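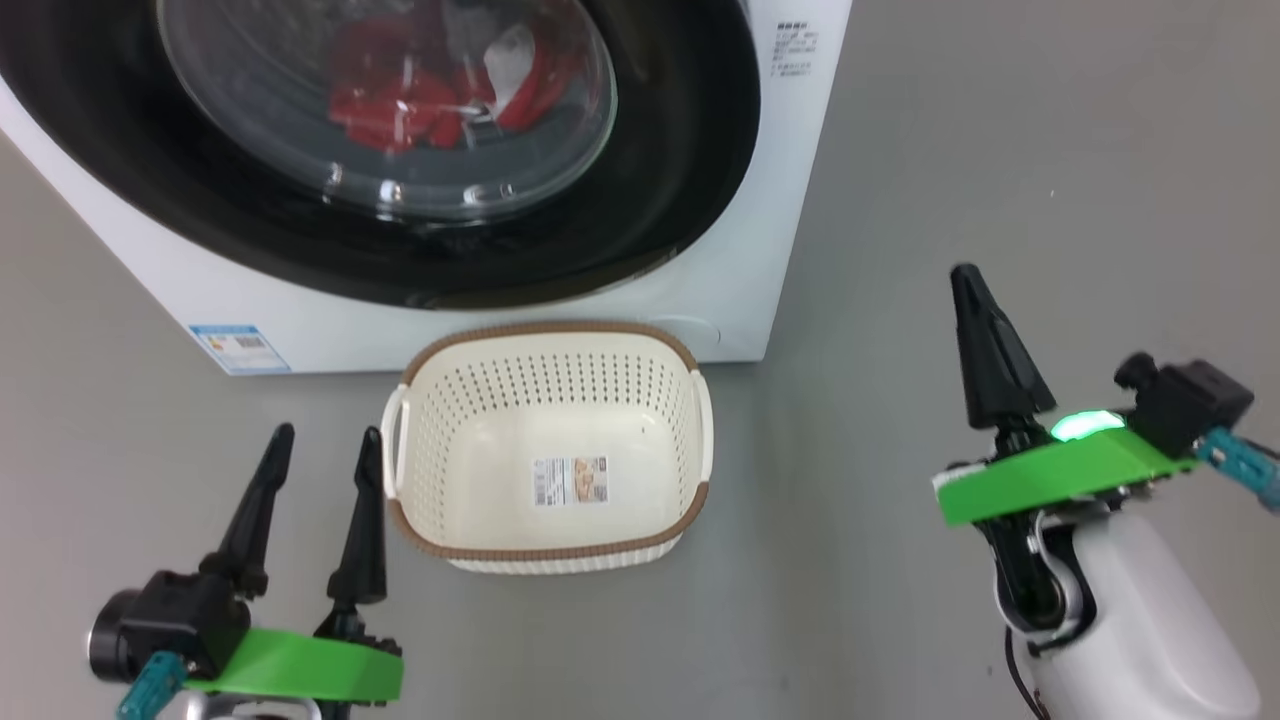
Laundry build tips, two-arm setup

Notes from the shared shop, in the order I remembered them. Mélanie Landry wanted them written down before the break so they're going up as is. Will fix typos later. Maybe.

Basket first, arms second. Put the basket on the floor right in front of the washer, tucked close under the door. We had it off to one side for weeks and dropped socks in the gap every single time. Long side along the machine.

Mark the floor. Masking tape at the corners of the basket. It gets nudged, you put it back on the tape, done. Same for the washer if yours creeps on spin.

Basket with handles that stick out – good for people, a pain for grippers. Keep the fingers off them when you're coming down with a shirt. If you want the arms to move the basket too, do that as a seperate routine.

Start with one color. All red, all blue, whatever. Easier to see what's left in the drum and easier to tell a sleeve from the wall. Mixed load comes later.

Don't overfill. A tight ball of cloth comes out as one lump and the wrist complains. Three or four shirts is plenty to learn on.

Glass door throws glare. Move the lamp, not the camera. We lost an evening moving the camera. Sheldon Ouellet ended up pointing the work light at the ceiling and that was that.

Long thin fingers: good for pinching a hem, bad at heavy wet towels. Go in closed, open inside the pile, close, back out slow. Slow slow. 75 mm a second was fine for us, 100 was not.

Cables. Leave slack at the wrist, then turn the joint all the way both directions by hand with the power off before you trust it. A cable that hangs nice at rest can go tight at full reach. Velcro ties, no zip ties, you WILL be redoing it.

Brackets – paint them or print them bright. Ours are green. Much easier to spot on video which way the gripper is turned.

Keep both arms parked wide when you're not running. Somebody always wants to get at the basket. Stop button goes where you can hit it without leaning over anything.

Practice runs dry, machine unplugged. No water anywhere near the electronics until the moves are boring. We did 400 practice grabs before the first damp load.

Door. Open it yourself for now. Really. The latch is its own project and we're 3 tries in.

Wipe fingertips after, lint builds up and then nothing grips right. Damp cloth, let them dry.

Last updated 22/12/2019. Spare fingers are in the Bamcombe drawer, pls put the bag back when you take one.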